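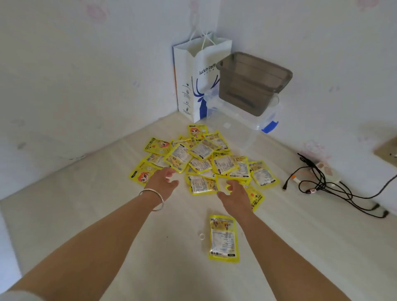 About Us

Welcome, and thank you for stopping by! We are Pundar, a family-run importer and wholesaler of snacks, sweets and pantry goods, and if you have ever picked up a bag of roasted chickpeas or a box of rose-flavored delight at a corner grocery in our part of the state, there is a fair chance it spent a night or two in our warehouse first.

How we got started

The business began with one van, one borrowed storage unit and a list of ten shops that had promised to try us out. Four of them did. The other six told us very kindly to come back later, and we did come back, usually with tea biscuits, and over time most of them came around too (one of them is now our biggest account, and we still tease them for it).

In those early days we carried only what we missed from home: sesame rings, sour cherry juice, sunflower seeds in the big paper sacks, and that one brand of wafer everybody's grandmother kept in a tin on top of the refrigerator. Then shop owners began asking for things we had never heard of. A customer of theirs wanted a corn puff from her childhood, or a certain kind of pickled pepper, or a lemon cologne that isn't even food, and we went looking. We enjoyed the looking so much that it slowly became the job.

What we carry

Today our list is a good deal longer. The snack side is the busiest, with puffs, crackers, nuts, seeds and filled cookies in small packets for the counter and larger bags for the shelf. After that come the sweets, then jams and molasses, dried fruit, teas, and a line of pantry staples that gets a little bigger every year.

Our jams and preserves come under the Kırmızıgül name, which means "red rose," and the rose petal jam is still the one we would hand you first. It goes on warm bread with a bit of butter, or over plain yogurt, and more than one of us has been known to eat it off the spoon. Kitchen towels, aprons and the cotton produce bags you may have seen beside the register are made for us by Sultatex, a small textile workshop that we have been ordering from since our second year.

Freight is handled by our friends at Sotport, who have gotten our pallets through storms, strikes and one memorable mix-up involving a great many garden hoses. They call us when a container lands, whatever the hour, and we truly can't imagine doing this without them.

How we work

We now deliver to 80 stores, from large supermarkets to places where the owner's kids do their homework behind the counter. Every one of them gets the same price list. We don't ask for a huge first order, and you are welcome to mix cases so you can find out what your customers like before you commit to a full pallet of anything. If a case reaches you crushed or short, call us and we will credit it on your next invoice.

Before something new goes on the list, we all sit down and taste it together. These tastings happen on Friday after lunch and they tend to run long, because everyone has an opinion about salt! We also check that ingredients and allergens are clearly labeled in English, and we're glad to send you that information for any product if you ask.

Come and see us

Our warehouse has a small front room where shop owners can look over samples, and the kettle is on most of the day. Doors open at 11 in the morning, Monday through Saturday. There's parking around the side, next to the loading dock, and if the front door sticks just give it a good push.

For price lists, samples or a new account, please use the form on our Contact page.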